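Keeping fruit and potatoes good for longer

In our kitchen in Goritz there is no cold pantry, so I had to learn where each thing likes to stay. My mother kept everything in the cellar and never thought about it. In an apartment it is more difficult, and I have thrown away many soft apples before I found my system.

Potatoes want dark and air. I keep them in a paper bag with the top folded 2 times, on the lowest shelf, far from the oven. A plastic bag makes them sweat. If one has a small sprout, I cut it out deep and cook the potato the same day. If it is green, I throw it away.

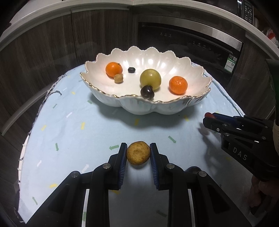

Oranges are easier. They stay well on the table for one week, and in the fridge drawer for 3 weeks or a little more. Do not wash them before you store them, only before you peel. When I serve them I like a wide bowl with a wavy edge, like the white one with the thin gold line, because the orange color looks so fresh against it. Such gold does not like the dishwasher or the microwave. I wash it by hand with mild soap and dry it with a soft towel, never with the rough side of the sponge.

Apples and pears should stay apart from the potatoes. Every Sunday I turn all the fruit over and look at the bottom side, where the first brown spot usually comes. The spotted ones go in a pot with a little water and cinnamon.

For a sticky shelf, use warm water with a spoon of baking soda. Let it dry fully before you put the bag back.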